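Comics Reissues: Vollau, Volumes 1 and 2

Nondex has put out the first two volumes of Vollau, the long-running Norwegian strip by Eilif Solberg, in a new English edition. Volume 1 collects the first 34 chapters. Volume 2 continues through chapter 60 and stops at the end of the ferry storyline. The books are paperbacks, printed in black and white, and read left to right as drawn.

The series follows a land surveyor named Sæther, sent by the county to re-measure property lines in a fjord town where the old maps disagree with each other. Each chapter covers one parcel. The format is fixed: eight pages, a survey drawing on the first, and a corrected drawing on the last. Between the two, Sæther talks to whoever lives there. Plot moves slowly and mostly through the changes in the drawings. A reader who skips the maps will miss the fact that the Jormont farm has lost its well by chapter 19, a point the dialogue does not mention until chapter 45.

Solberg works in pen with very little solid black. Shading is done with parallel strokes, spaced wider for daylight and tighter for indoor pages. The earlier English edition was scanned from magazine pages, and in many panels the lines ran together into gray. Nondex has gone back to the original art for all but three chapters. The difference is plain in the harbor chapters, where ropes and rigging can now be told apart. The three exceptions (7, 8 and 22) are taken from the magazine and look softer than the rest.

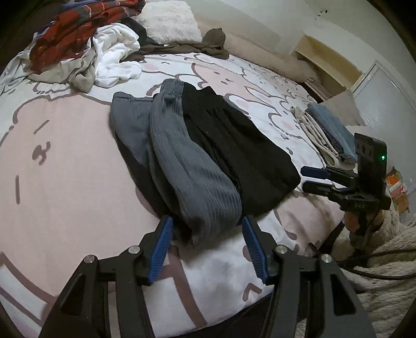

Do the new volumes need to be read in order?
Start with Volume 1, since the parcel numbers introduced there are used without explanation for the rest of the series.

The translation is new. The old one turned most place names into English, which made the maps hard to use, as the lettering on them had been left in Norwegian. The new text keeps the Norwegian names everywhere and adds a two-page glossary at the back of each volume. Units have been left in metric. Sound effects are left as drawn, with small English captions set below the panel. In a few crowded pages the caption falls closer to the wrong panel, most often in the bottom tier.

Dialogue is flatter than before, and closer to the original. Sæther speaks in short statements and seldom asks anything directly. The former translator gave him jokes that Solberg did not write, and readers who came to the series that way may find him colder here. The county clerk, who appears by telephone only, gains the most from the change. Her lines were cut heavily in the old edition to fit the balloons. Nondex has relettered the balloons at a smaller size and restored the full text. The type is readable, though only just in chapter 31, which is one long call.

Volume 1 is 288 pages and includes a short preface by Solberg on how he planned the town. He drew the complete parcel map, 176 lots, before writing the first chapter, and he prints it here as a foldout. The fold runs through the church and the east side of the harbor, so a few lot numbers sit in the crease. Volume 2 has no preface. Its extra material is a set of pencil layouts for chapter 45, which will be of little use until that chapter appears in context; the layouts follow the finished version page for page, apart from a different last drawing.

Correction to the above, from the proof copy: chapter 45 is in Volume 2, and the layouts are placed directly after it. Read them there.

Binding on both books is glued. The review copy of Volume 1 opens flat enough to read the inner panels, while Volume 2 is stiffer and has to be held down. Volume 3 is listed for November and will begin with the winter survey.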